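3. Site Visit and Demonstration

As part of the project, our group attended the January open day at the Latham automation workshop. The purpose of the visit was to compare the grasp planning method set out in Section 2 with the practice of a working laboratory. There were 22 visitors, divided into two groups, and ours was assigned the later session.

The session began with a short talk on the Tunden program, which studies how a humanoid arm can handle soft and irregular packaging. The hosts stated that 622 trials had been logged in the previous term, all with household goods. The demonstration followed at a bench next to the storage racks and lasted 35 minutes. 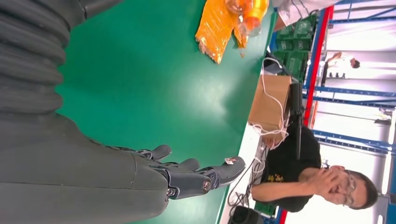 Figure 4. Robot hand over the green bench during the open day at Latham.

Soft packaging is of particular interest to our project. A crinkled bag has no fixed outline, and a translucent bottle is difficult for a depth camera to measure. Both kinds of object are included in our own test set, and the hosts confirmed that they treat them as separate categories when reporting results.

Our group asked how finger positions are recorded. We were told that joint angles are saved throughout each trial and reviewed by an operator before the data is accepted. Our own procedure, adapted from the Bouchard lab manual, saves only the final grasp. We have since revised it, and the change is described in Section 5.

We also noted the cable layout at the bench. Thin white cables were draped over a cardboard box behind the table, and further wiring ran along its far edge. Our bench plan in Appendix B now assigns a separate area to wiring and control equipment.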